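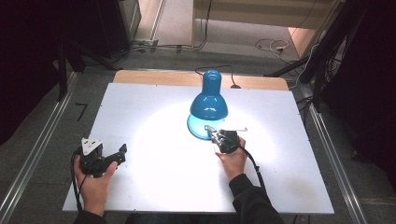

Fokley has put the price of its season pass up again, and I think Umbridge players should leave it alone this time.

The pass now costs 2239 coins, and the free track gives out 500 over a whole season. It used to be possible to earn most of the next pass by playing a few evenings a week. Now you pay or you go without.

Yiğit Ersoy, who runs the Galteo server, argues that the 16 new maps justify it. They are good maps. But they were promised in August as part of the base game, and I paid for the base game.

I would happily buy a proper expansion - one price, everything in it, no timer. The last one took me over 953 hours to get tired of. What I won't do is rent a game I already own, and until the studio changes the pass I'm playing the old campaign.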